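Quiénes somos

Grildale es un taller pequeño de orden para casas y oficinas. Lo llevamos Angeliki Athanasiadis y Themis Kontogiannis. Empezamos con dos cajas de cables heredadas de una mudanza y ya van 46 despachos ordenados, casi todos de menos de cinco personas.

Qué hacemos: cables, cargadores, papelería, cajones imposibles. Vamos, vaciamos, separamos, enrollamos, guardamos. Lo que no se usa se lleva a reciclar, siempre con permiso del cliente. Etiquetas, las justas.

Trabajamos sobre una mesa despejada y con un organizador de sobremesa, de los de compartimentos arriba y cajones debajo. Los cables se enrollan a mano, en vueltas anchas, sin apretar. Luego al cajon.
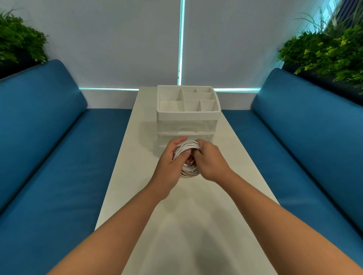
¿Hay que comprar organizadores nuevos?
Casi nunca. Primero miramos lo que ya teneis en casa y si falta algo lo decimos antes de pedirlo.

Themis se ocupa de las visitas y los presupuestos. Angeliki, de los talleres: dos horas, grupos pequeños, cada cual trae su propio lío de cables y se lo lleva recogido. El próximo, en marzo, en el local de Vrettos. Plazas pocas, avisad con tiempo.

No vendemos muebles. Tampoco hacemos trasteros ni garajes (nos lo piden mucho, lo sentimos). Para presupuesto, una foto del cajón y dos líneas por el formulario. Contestamos en dos días.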